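How to set up and face a small snack and drink shelf

Suits: break rooms, reception areas, small kiosks, canteen corners
Time: an hour for a first set-up, then a few minutes a day

A two-tier metal shelf will hold enough snacks and soft drinks for a small office or a waiting area. Getting stock onto it is easy. Keeping it so people can see what's there, reach it and put it back without knocking over the neighbour takes a little planning. These steps assume a shelf like the Senon or the Vendley, with flat metal decks and a raised front lip, but they work on most units.

What you need

- Shelf unit, assembled and level
- Damp cloth and mild detergent
- Tape measure
- Masking tape and a marker
- Stock, out of its cartons
- A box for short-dated items

Step 1. Level and clean

Check the unit on the floor it will stand on. Carpet gives under load, so load one deck, wait until the next day and check it again. Wipe each deck from back to front and get into the corner behind the lip, where crumbs and sugar collect. Let it dry. Cans and paper labels stick to a damp deck and leave a ring.

Step 2. Measure the gap between decks

Measure from the lower deck to the underside of the one above, then stand your tallest lower-deck item in the space. You want at least three fingers of clearance so a hand can get over the top and tip the item forward. If you have to slide it out by its base, move the deck up a notch. On the Vendley the notches are 20 mm apart, and one is usually enough.

Step 3. Decide what goes where

Bottled drinks are the heaviest things you will stock. If the unit is fixed to the wall they can go on the upper deck, grouped at one end. If it is free-standing, keep them low. A 615 mL bottle weighs more than people expect, and a full row on a high deck makes a light unit top-heavy.

Chip tubes are light and stand up well on either deck. Bags don't stand up at all unless something supports them, so put them against an end panel or in a shallow tray. Milk tea cups are wider at the top than the bottom, so they tip when pushed from behind. Give them their own spot and don't stack them more than one high.

Step 4. Mark the sections

Run masking tape along the deck just behind the lip and write the product name on it. Leave the tape on for the first few weeks. You will probably change your mind about at least one section, and tape is easier to shift than printed tickets.

Step 5. Load from the back

Put the longest-dated stock at the back and bring the older stock forward. Hold tubes around the middle of the body. The lids are only pressed on, and a tube lifted by the lid will sooner or later drop. Lower it behind the lip, let it stand, then turn it until the brand faces out.

Bottles go in from one end, shoulders touching. If one leans, the bottle behind it is usually sitting across a join in the deck.

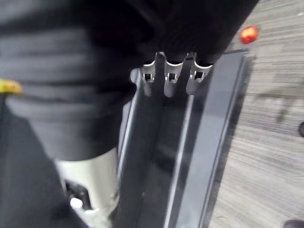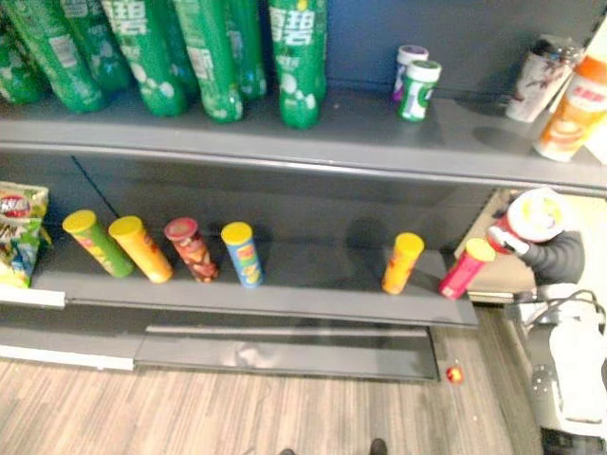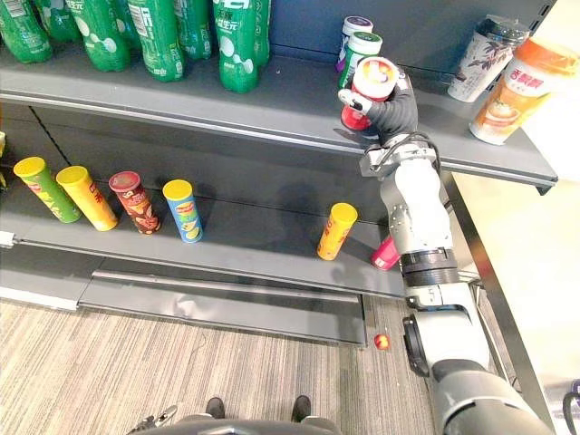
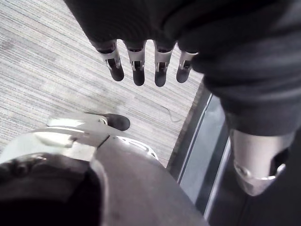 Step 6. Face up

Facing up means bringing the front item of every section to the lip, label out. Do it once in the morning and again after lunch if the shelf is busy. Work left to right along the top, then along the bottom. Where a section is running low, bring what's left to the front and leave the space behind it empty. Filling the hole with a different product makes the next order harder to work out.

Step 7. Check dates and dents

Once a week, turn over the front item in each section and read the date. Anything within a month goes in the short-dated box at a reduced price. Take out crushed tubes and any cup with a lifted lid.

Common problems

Tubes fall when someone takes a bottle. The sections are too close. Leave a hand's width between them.

The deck bows in the middle. Check the rating plate. The Serra decks are fine for snacks but sag under drinks, so keep bottles near the uprights.

Labels fade. Move the unit away from the window or rotate the front row more often.

Keep a note of what you refill each time. After a month or so you can order to suit, and drop the flavours still sitting where you first put them.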